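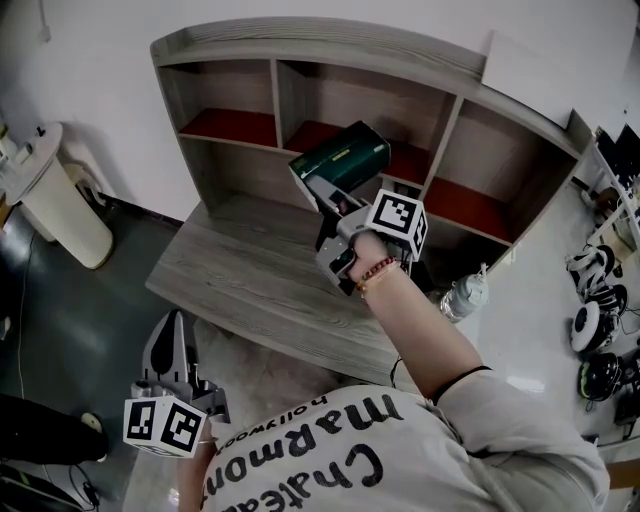
Figure 6. A box held in front of the middle compartments of a gray woodgrain shelving unit.

Winham Papers > Household Studies > Storage and Recall > Section 4

4. Shelf height and the recall of stored goods

4.1 Background

Earlier work on household storage has treated the shelf mainly as a question of space. Kang's survey of rented apartments measured how much could be stored in a given width of wall, and the later Fleletau study extended the same measures to shared kitchens. Neither asked whether residents could say afterward what they owned. The present section takes up that question for open shelving divided into compartments, the type most often found in the homes we visited.

4.2 Method

Households in Winham were recruited by letter in May. Each adult resident was asked to name, from memory and in another room, the goods kept on one shelving unit of the resident's choice. The list was then compared with an inventory made by a member of the research staff. In all, 857 items were entered in the inventories. Items stored inside closed boxes were entered under the box and were not counted separately, a rule taken from the Erkilex household inventory form.

Compartments were coded as upper, middle, or lower according to the standing eye level of the resident interviewed. Where two residents of different heights shared a unit, the coding was done twice and both versions were kept. Ok-hee Yoo carried out the coding, and Min-kyu Ryu repeated it for eight households without sight of the first results. The two sets of codes differed in one household, where a unit had been placed on a raised floor.

4.3 Results

Goods in the middle compartments were named more often than goods above or below them. The difference held for food, paper goods, and tools, but was weak for books, which residents tended to recall as a group wherever they stood. Lower compartments gave the poorest recall. In seven households the resident left out an entire lower compartment and, when shown the inventory, expressed surprise at its contents.

Length of residence had less effect than expected. Residents who had moved in recently recalled upper compartments slightly better than long-term residents did, perhaps owing to the recent effort of filling them. We did not ask who had placed each item, and the data cannot settle the point.

4.4 Limits of the comparison

Residents chose the unit to be discussed, and many may have chosen one they knew well. Recall for the home as a whole is therefore likely to be lower than the figures in Table 8 suggest.

Correspondence: Household Studies Office, Winham | © 2006 The authors | Back to top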